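Room Safety Checklist, with comments
February
By Tetsuya Fukuda

Room: Tiltano, ground floor. Walk started at the door and went clockwise. I love doing this one, and there was plenty to look at!

CEILING AND AIR

Ceiling light: OK. Nice and bright, no flicker while I was in there.
Round detector on ceiling panel: OK. Test button pressed, alarm good and loud (sorry, Ueda team next door!).
Wall air vent: OK, louvers clean.
White pipes across ceiling: OK. Brackets tight, no drips. Whoever ran these did tidy work.
Window blinds: OK. All roll freely.

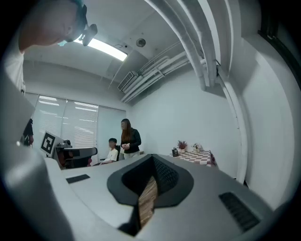 Ceiling light, detector, vent and pipe run, Tiltano room.

TABLE AND DECORATIONS

Table steady: OK. Leaned on each corner, no wobble.
Checkered cloth: COMMENT. I really like this cloth, it cheers up the whole room. It does hang down past the edge, so please clip it. Skasitard sells clips in packs of 30 and one pack is more than enough.
Dried plant: COMMENT. Lovely thing, but brittle. Keep it away from anything warm and shake the dust off outside. 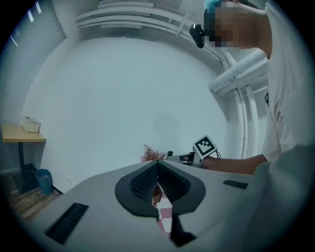 TILTANO, February

Remote control: OK. Back in its brown holder, where everyone can find it. Great habit, keep it up!
Artificial flowers: OK. Label under the bouquet checked.
Plant pot: OK. Stands flat, no chips.

FLOOR AND POWER

Floor boards: OK, no lifted edges. Small bits of debris, so a sweep is due. Last score for floors was 82, and I think we can beat that easily.
Wall outlet: OK. Cover firm.
White cable to power strip: ACTION. It runs across the floor at a slant. Reroute along the baseboard and fix with Plokell cable clips, one every 50 cm.
Power strip: OK for load. Move it closer to the wall when the cable is done.
Trash bin under wall desk: OK. Leave it there, well out of the walkway.
Black cabinet: OK. Door shuts properly.
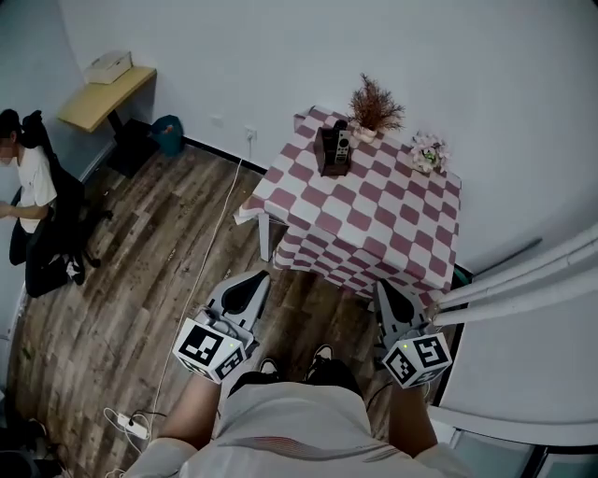

Tetsuya Fukuda

Open items: 3. Cloth clips, cable, sweep. The cable comes first, please, and the whole list is almost 50 minutes of work for one person. I'll be back at 10:30 a.m. with the clips and happy to help with the baseboard run. Really good room, thank you all for keeping it this way.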